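Section 4: Your First Sourdough Loaf in the Dronden Bread Oven

Welcome back, and well done for getting this far. If you have worked through Section 3 then your Dronden is standing level, the door closes with a soft click, and the stone has been in place overnight. Now we can get on to the part you bought it for. Please read the whole section through once before you start, ideally with a cup of tea, as there are one or two places where you will have floury hands and won't want to be turning pages.

This section was revised on Wednesday, October 14, 2015 and replaces the loose yellow sheet that came with the earlier ovens. If you still have the yellow sheet, please throw it away — the proving times on it were too short for a cool kitchen, and we had a good many letters about it.

What you will need

One batch of dough, 1120 grams in all (the recipe is in Section 7, and it makes one large round loaf)
The proving basket and its cloth liner
The long-handled peel
Rice flour for dusting, or semolina if that is what you have
A sharp blade for scoring
The small steam tray, which slides in below the stone
A wire rack, well away from the edge of the worktop

Seasoning the stone

You only need to do this once. Do open a window first, as there is a smell. It is rather like a new iron and it goes off within the hour.

1. Take out everything except the stone, including the steam tray and the paper tag on the rear shelf support. People do miss that tag.

2. Turn the left-hand dial to Low and leave the oven for 15 minutes with the door ajar.

3. Close the door and turn the dial to Medium. Leave it for another 15 minutes.

4. Turn the dial to High and leave it for 52 minutes. The amber light will go on and off during this time as the oven holds its heat.

5. Switch off and let the stone cool completely with the door shut. Overnight is best.

CAUTION: Never put water on a hot stone, and never wash it with soap. A cracked stone is not covered by the guarantee. If something spills, let it burn dry and brush it off the next day.

Note: The stone will darken and go blotchy with use. Ours in the test kitchen is nearly black in the middle, and Birdie Bellamy, who wrote most of the recipes in this booklet, won't hear of it being changed.

Proving the dough
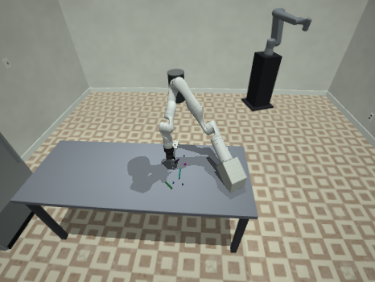
Fig. 4. Robotic arm over a grey table, gripper lowered towards small coloured objects.

Dough is a living thing and keeps its own hours. In a warm kitchen in July it may be ready long before you are, while in January you might find yourself waiting until after supper. We give times below, but please do trust your finger over the clock.

1. Dust the cloth liner generously with rice flour and rub it well into the weave. More than looks sensible is usually right.

2. Shape the dough into a ball, drawing the edges in underneath until the top feels tight. Lay it in the basket with the smooth side down.

3. Fold the spare cloth over the top and leave the basket somewhere free of draughts for 4 hours.

4. Press the dough gently with a floured finger. If the dent springs back at once, give it longer. If it fills slowly and leaves a little dimple, you are ready to bake. If it doesn't come back at all, bake it straight away and expect a flatter loaf, which will still make very good toast.

Note: You can put the basket in the fridge overnight instead of doing step 3. Cover it with a plate or a clean bag so the top doesn't dry out, and bake it straight from cold in the morning. Many of our customers find that cold dough is much easier to score.

Baking

1. Put the steam tray in its runners, empty, and turn the dial to High. Wait until the amber light has gone out for the second time. The first time means the air is hot, but the stone underneath is still catching up.

2. Dust the peel and turn the dough out onto it. If the cloth sticks, don't tug — lift one corner and let the weight of the dough do the work.

3. Score the top with one long cut, a little off centre, holding the blade at a slant. Be quick and fairly bold about it.

4. Open the door, slide the loaf on to the middle of the stone and draw the peel back with a short, firm pull.

5. Pour a small cup of hot water into the steam tray and close the door.

CAUTION: Steam will rise as soon as the water touches the tray. Wear the long gloves, stand to one side and keep your face back. Keep children and pets out of reach until the door is shut.

6. After 15 minutes, open the door for a moment to let the steam out, then turn the dial down to Medium.

7. Bake until the crust is a deep chestnut brown. Tap the bottom of the loaf and listen for a hollow sound. If it sounds dull, put it back for a few minutes and try again.

8. Cool on the rack. We know how hard this is, with the whole house smelling of bread, but a loaf cut hot will be gummy in the middle and won't keep.

If the first loaf disappoints

A pale crust generally means the stone wasn't hot enough, so go back to step 1 and wait for that second light. A burst side means the cut was too shallow or the dough wanted longer in the basket. If the base is scorched and the top is fine, move the stone up one runner.

If you are still stuck, write to Imani Pennington at our Pokomgate workshop and tell her which flour you used and how long the dough stood. A slice through the middle of the loaf tells us a great deal, so a snapshot of one is always welcome. Replacement cloths, blades and stones can be ordered from the same address.

Section 5 covers rolls, flatbreads and pizza, and the use of the upper shelf.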